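**Bench automation equipment plan: progress report, April**
Prepared by Cempaka Ginting for the Birhane small equipment fund

Work since the last report has gone into three things: settling the parts list for the first bench, getting written quotes for the second arm, and deciding what can wait. Spending is behind plan, mostly because the gripper order was held until we had enough bench hours to choose finger length with some confidence.

The first bench is in daily use. We set it up as an ordinary desk, with a monitor, a keyboard and small things to handle, so that the budget is based on the kind of space the arm will have to work in. The raised board takes up most of the width of the table, and reach over it has been the main question for purchasing.
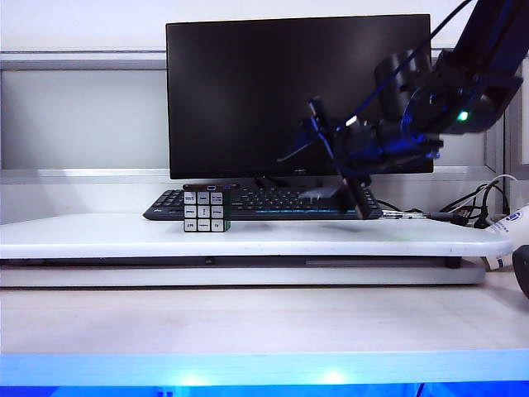
We had two quotes for the second arm by the end of the month. Bakach came in lower on the arm itself but charges separately for the controller and for the first year of support. Zerex includes both. Once these are added in, the gap is $868 in favor of Zerex, and their lead time is 9 weeks. I recommend Zerex. The quote needs a signature before the next budget meeting or it will have to be reissued.

**Grippers and fingers**

The plan had one line of $2,000 for grippers. I would like to split it. Long, narrow fingers are the better choice for working close to a keyboard, and we should keep them as the standard set. Spare fingertips were left out of the original budget -- my mistake -- and we should allow up to $200 for them this year.

**Cameras**

No new cameras are requested. The fixed view covers the workspace and the wrist view covers the approach to small items such as the puzzle cube. Both mounts can be copied for the second bench using stock we already have.

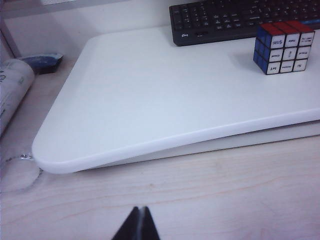

Cabling is the one item I underestimated. A second arm means longer runs and proper clips along the back of the table, and the Vornus cable kit we priced in the fall is no longer sold in the length we need. I have asked them for a replacement part number and am carrying the old price until they answer.

**Deferred**

- Second monitor stand
- Height-adjustable table for bench two
- Extended warranty on the first arm (can be added at renewal)

**Needed from the fund**

1. Approval of the Zerex quote
2. Approval to split the gripper line as described
3. A decision on whether unspent money can carry over into the next period

The third point affects the order date for the table. If carryover is allowed, I will leave the table on the deferred list and send a revised schedule with the next report.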